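Tue 1 June

The regional postal service will close its sorting office in Trudgate in November and move the work to a larger site at Clulthorpe, under a plan sent to staff last week. Letter carriers who now start their rounds in Trudgate would pick up their mail at Clulthorpe and drive back with it, a trip of 6 miles each way.

The plan was drawn up by Gisix, a consulting firm hired last year to look at costs. Its report says the Trudgate building needs a new roof and a new loading dock, and that the money would be better spent on machines at the larger site. It puts nearly 80 jobs under review, most of them on the night shift. The postal service says it hopes to cover the cuts through early retirement and transfers.
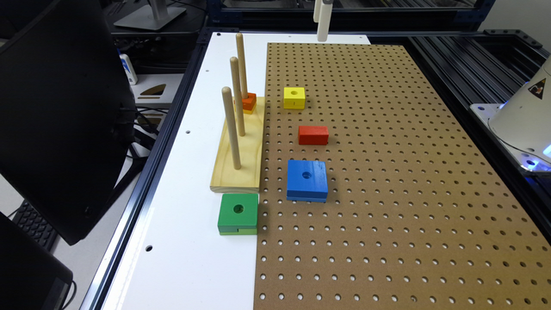 Residents have until the end of the month to comment on the plan. Forms are at the front counter in Trudgate, and at the public library. Completed forms can be handed in at either place or mailed free of charge. A petition against the closing is also at the library desk. It asks the postal service to keep the Trudgate office open for another five years and to publish the full Gisix report, of which only a summary has been released.

The union that represents the carriers said the summary leaves out the cost of extra fuel and the time lost on the road. It also said rural routes north of Xavier, which are already the longest in the district, would get their mail later in the day. A spokesperson for the postal service said delivery times would be "broadly the same" but did not give figures for individual routes.

The retail counter at Trudgate is not part of the plan and would stay open with its present hours. Post office boxes would stay where they are too, although mail might reach them later in the morning.
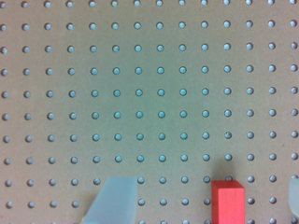 ## What happens next

The postal service will hold three public meetings, one each in Trudgate, Xavier and Clulthorpe. Dates will be posted at the counters. A final decision is due before the end of summer, and staff would be told of any transfers soon after that. Comments sent in after the deadline will be kept on file but will not be counted in the final report.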